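3. Work Reorganization at the Ramport Site 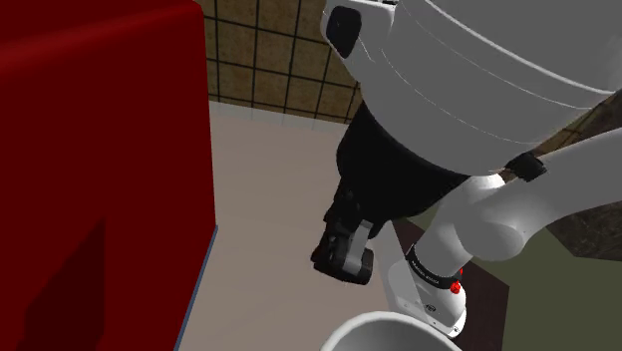 Figure 1. View from the simulated kitchen used in staff planning sessions: the robot's gripper and white arm, a red cabinet to the left, and a white bowl at the lower edge.

3.1 Setting and participants

The Ramport site is a central kitchen operated by Godinho, a catering contractor that supplies meals to schools and care homes. At the time of the study the kitchen employed 30 people across two shifts. Management had decided to introduce a mobile robot for moving bowls and other tableware between the preparation tables and the storage area, a task that had until then been shared informally among the kitchen assistants. The software was supplied by Isov, and the rollout was planned in simulation before any equipment was brought into the building.

Staff were invited to take part in the planning sessions, which began in August and were held at 2:30 in the afternoon, when the shifts overlap. In each session, assistants viewed simulated runs in a kitchen model (Figure 1) and commented on where the robot would stand, which surfaces it would reach across, and who would need to pass behind it. The model did not reproduce the Ramport kitchen in detail. Participants were told this at the outset, and several used the differences as a starting point for describing their own work areas.

3.2 Data

Comments were recorded in writing by the second author and coded independently by two readers, following the scheme prepared by Maite Carrasco for the earlier Hivthorpe study. The sessions produced 324 separate comments, of which 311 could be assigned to a single category. The remaining comments were discussed with Madalena Cunha, the shift supervisor, and assigned by agreement.

3.3 Changes in task allocation

The largest group of comments concerned the handover of objects. Assistants pointed out that a bowl left near the edge of a table is, under present practice, a signal to a coworker that it is ready to be taken away. A robot collecting the bowl would remove the signal along with the object. Senior assistants raised this more often than new employees, who relied mainly on the posted task list.

A second group dealt with space. The narrow passage between cabinets and tables is used by two people at once during the morning peak — one carrying, one waiting — and participants doubted that this could continue with a robot arm extended over the work surface. The supervisor proposed that robot transport be limited to the hours before 6:30 and after 10:00. This proposal was adopted in the draft work plan.

Pay grades raised a further difficulty. Under the site agreement, assistants who supervise equipment receive a supplement, but the agreement does not state whether stopping and restarting a robot counts as supervision. Godinho treated the matter as open during the study period, and it had not been settled when the sessions ended.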